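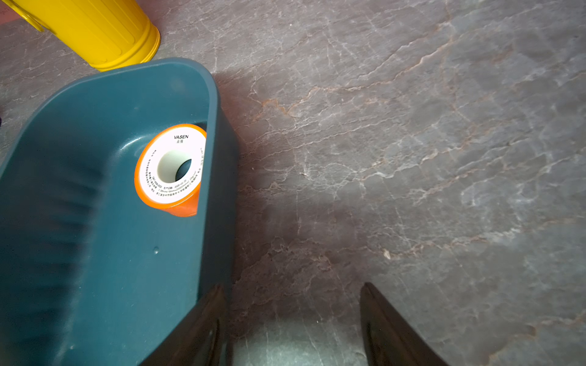

Ticket 2660
Site: Husbridge office, second floor kitchen
Reported by: Mared Rowlands
Assigned to: Idris Harries
Opened: November 13, 2018
Status: Closed

Problem as reported
Low water pressure at the kitchen sink, hot side only. Cold is fine. Started after the water was shut off for the work on the floor below. The dishwasher also takes longer to fill than it used to.

8:40 Idris
Checked the hot tap with the aerator off. Still weak, so the aerator isn't the problem. Cleaned it anyway and put it back. Restroom hot taps on the same floor run normally. Whatever it is, it's between the branch and this sink.

9:15 Idris
Shutoff valve under the sink was only partly open. Opened it all the way. Slight improvement. Mared, did anybody touch this valve during the shutdown?

9:32 Mared
The Cadwaladr crew was in there to close things off. I don't know which valves they used. I can ask.

10:05 Idris
Closed the valve and took off the supply hose. Opened the valve into a bucket for a few seconds and got good flow. Looked in the hose and found grit packed against the screen washer at the faucet end. Same stuff in the dishwasher inlet screen. Probably scale knocked loose when the water came back on.

10:50 Idris
Rinsed both screens. Old hose was stiff and the washer had split, so I fitted a new one from the van. Redid the threaded adapter at the dishwasher tee with fresh tape, 7 wraps. Tape goes on clockwise looking at the end of the male thread. No tape on the hose connections, those seal on the washer.

11:20 Idris
Water back on. Hot side is now even with cold. Dishwasher filled normally on a short cycle. Dry paper towel under each joint, will check after lunch.

1:45 Idris
One damp spot under the adapter. Snugged it a quarter turn and changed the towel.

3:10 Mared
Towels are dry. Sink is good. Cadwaladr says they closed that valve and may not have opened it fully.

3:25 Idris
Thanks. Closing. If room 108 reports the same thing, check the screens first. Ollby has the spare washers, ask for a bag of the half-inch.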